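Gimville Shared Kitchen
Minutes of the monthly house meeting, Tuesday evening

I'm taking the minutes again, so you get them my way. We started ten minutes late (the soup wasn't done) and there were enough of us to vote on things, so we did!

Last month's minutes
Approved, with one correction. I wrote that the Wojcik building was lending us folding chairs. They're lending us folding tables. Sorry to everybody who got excited about sitting down.

Money
We have 100 dollars left in the kitchen jar after the new faucet. I asked if we could put 20 of that toward dish towels, the thick kind, and there was a surprisingly long talk about color. Dark ones won. I'll pick them up this week and tape the receipt inside the pantry door like always.

Fridge
The bottom drawer is sticking again. Please stop pulling it from the left side. Anything without a name and a date on it goes out on trash night, and yes, that includes sauces. Someone asked if mustard counts as a sauce. We voted. It does.

Festura dinner
We're signed up to bring two big salads and bread for the Festura street dinner in December. Slicing for a crowd takes forever, so we need hands from four o'clock on. The sign-up sheet is on the pantry door and so far it has my name on it and a drawing of a carrot. I'd love a few more names.

Bread has to be sliced here and bagged before we walk over. Last time we carried whole loaves and borrowed a knife that couldn't have cut butter.

Counter and appliances
This took up most of the evening. The complaint is that the back of the counter keeps filling up and whoever is cooking ends up working on a strip the width of a magazine. A few people wanted the toaster gone completely, seeing as the toaster oven makes toast too. The toast people did not take this well. We voted and both are staying, but nothing new gets added to that row unless something else leaves.
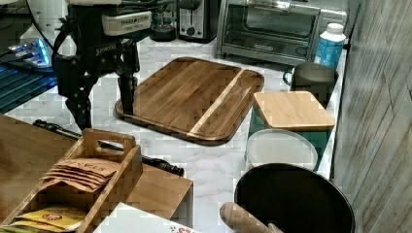

Cutting boards came up next, and I'll admit I'm the one who brought them up. We agreed that the big wooden one with the pale stripe can live out in the middle of the counter, because it's heavy and it's the one everybody reaches for. It has a groove for juices, so please use it for roasts and tomatoes, and wipe the groove out properly when you're done! The little bamboo board can keep its spot on top of the teal container. Neither one goes in the dishwasher, ever. I offered to oil them both this month and was taken up on it very fast.

Mugs get washed by whoever drank out of them. Passed without discussion.

Cleaning supplies
We're switching to the Clindis refill jug, which does up to 10 bottles. It'll be under the sink behind the bucket.

To do
Me: towels, oiling the boards, asking Wojcik when we can get the tables.
Everybody: sign up for slicing, label your food.

Next meeting is same time next month. Somebody else is making the soup.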